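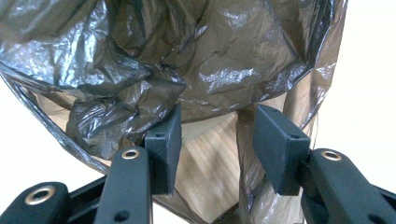

Hand-held gripper at a dark translucent bag, light wood panel behind it.

Fambridge Robotics Club – thin film set

README, last edited January 21, 2026

What is in here

346 recordings of people handling plastic bags with the club's hand-held gripper. The camera rides on the tool, so both fingers are in view for most of each recording. We made the set for the student project Movden, which tries to learn where to pinch a bag from the picture alone.

Bags are hard for us. The film reflects the lights and you can see through part of it, so our older edge finder kept picking up the wood grain behind the plastic as a fold.

Folders

raw – video as it came off the camera
trimmed – same recordings, cut to start just before the first pinch
labels – one text file per recording, with the pinch time and a result (held, slipped, missed)

Labels were done by Renata Szulc and checked by Ksawery Wasilewska. They disagreed on 33 recordings, mostly over slipped versus missed. Those are marked "unsure" and left out of the training list.

Known problems

Bright backgrounds are washed out in many recordings. Exposure was locked from session 2 onward, which helped a little.
Finger opening was not logged. If you need it, estimate it from the fingertip pads.
Some label files use the old name Jelell for the project – same thing.

Using it

Run check_files first. It stops on any recording without a label. The loader resizes everything, so do not shrink the videos yourself.

Club members can copy the set from the Sikora drive in the lab. Anyone else should ask Renata. Next update is planned for June, with paper bags added.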